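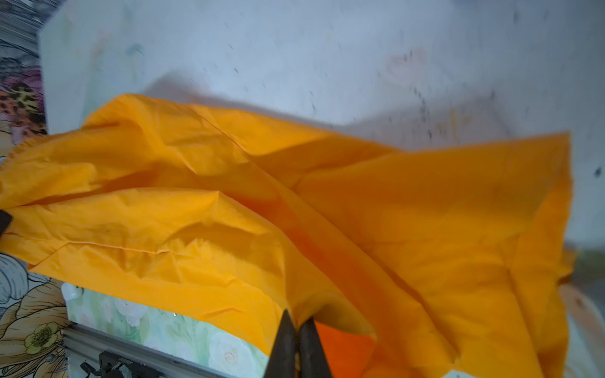 Orange nylon, all creases and glow.

Home Features Outdoors Style Archive

The Loudest Color on the Hill

5 min read

I grew up in a navy blue family. Our raincoats were navy, our backpacks were navy, and the one time my mother brought home a red hat it lived in a drawer until it was given away. So it still gives me a small thrill to walk into the old boathouse at Havstead and see what Algirdas Rätsep has hanging from the beams: tangerine, marigold, traffic cone, the inside of a cantaloupe, and one shade he calls "egg yolk from a happy hen." All of it is orange, and all of it is cloth that he dyed himself.

Rätsep runs Vanags, a tiny dye works that supplies fabric to people who make tents, kites, windbreakers and swim floats. He'll do you a green if you ask nicely. But he is an orange man, and after an afternoon with him I am well on my way to becoming one too.

"Blue is easy to love," he told me, poking at a pot with a long paddle. "You have to make up your mind about orange."

English took its time making up its mind as well. For centuries the language had no separate everyday word for the color. People got by with "yellow-red," and things we'd now call orange were lumped in with red, which is why we still have redheads and a robin redbreast. Then the fruit arrived in the markets, the fruit's name came with it, and by the 1500s people were using it for cloth. I love that! A whole color had been sitting there in every sunset and pumpkin patch, waiting for somebody to bring it a name in a crate.

Getting it onto fabric was another matter. Madder root leans red, weld leans yellow, and dyers who wanted something in between often dipped the cloth in one and then the other. Rätsep tried it on wool his first winter in Havstead and keeps the results in a cookie tin. Some of the scraps are lovely, soft as apricots. Some look like soup.

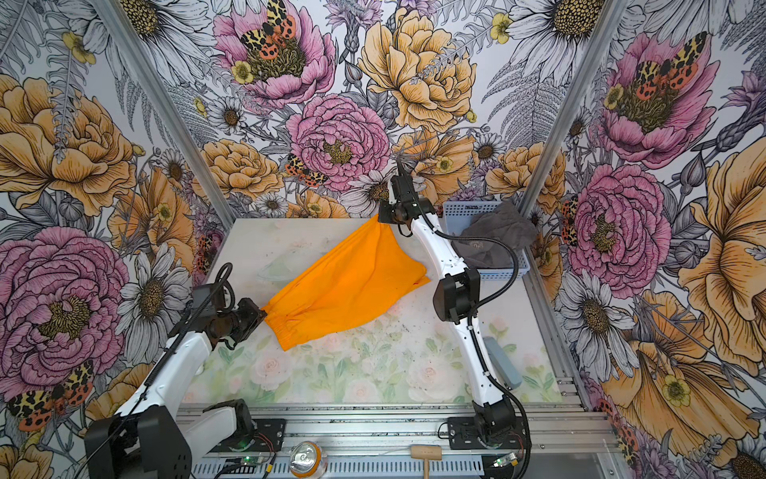

Nylon changed his life, he says, and he doesn't seem to be exaggerating. It takes acid dyes beautifully, and because the fibers are smooth and have a bit of shine, the color seems to sit right up at the surface. Hold a thin piece to a window and it lights up like a lampshade. Fold it and the shade goes deeper with every layer, so a single yard can hold four or five different oranges depending on how it falls.

His best seller is a ripstop he named Nanolholm, after the island his grandfather fished from. The recipe took him 36 tries. He has every one of them written up in a school notebook, with a snip of cloth taped beside each entry and a comment in pencil. Number 6 says "too much carrot." Number 20 says "nearly, but sad." I asked what made a color sad and he thought about it for a good long while, then said it was brown coming up from underneath, and that once you've noticed it you can't stop seeing it. (He's right. I went home and found it in my curtains.)

The pot is the part I could have watched all day. The cloth goes in white and for a minute it looks like nothing much is going on. Then he brings the heat up and adds a splash of vinegar, and the color starts leaving the water and moving into the fabric. By the end the bath is almost clear and the cloth is blazing. He lifted a corner with the paddle to show me, laughing, as pleased as if it were his first one.
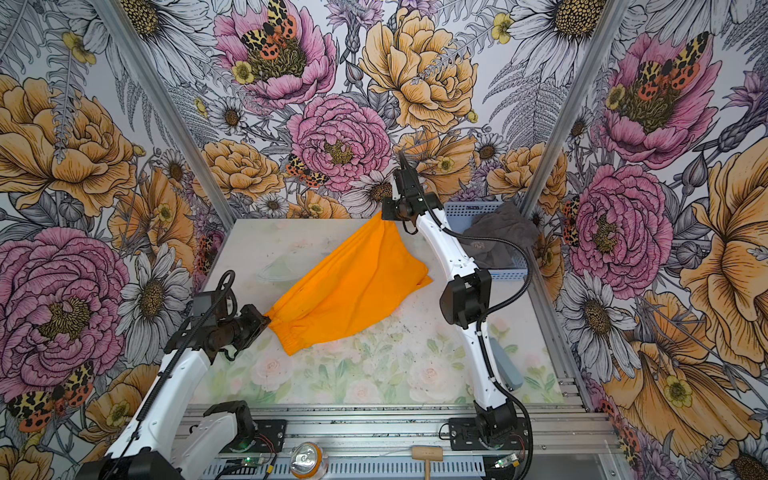

Out on the ridge

The best place to see all this at work is the Lamcombe path in May, when the gorse is fading and the hill has turned every kind of green. Orange sits nearly opposite blue on the color wheel, and it stands out hard against leaves, rock and gray water, which is why life jackets and rescue shelters so often use it. From the parking lot I could pick out a walker in an orange jacket high on the far shoulder of the ridge. Her two companions, in olive and gray, only appeared when they crossed the skyline.

It's 138 steps from the lot to the first bench, cut into the slope and slippery after rain, and I did them in a borrowed Vanags windbreaker in full marigold. People say hello to you in a coat like that. A boy of maybe seven told me I looked like a cheese puff. A man with a spaniel wanted to know where I'd bought it, and we ended up talking about kites for twenty minutes while the dog ate grass.

If you're nervous, Rätsep suggests starting with a lining. Put the orange inside, where it flashes when you reach for your keys, and see how you feel after a month. Stuff sacks are another good way in, and you'll find them faster at the bottom of a dark tent.

I skipped the lining. My order is for a full-length raincoat in egg yolk, with a hood, and my mother has already asked whether it comes in navy.

Enjoying this story? Sign up for our newsletter and get new features in your inbox.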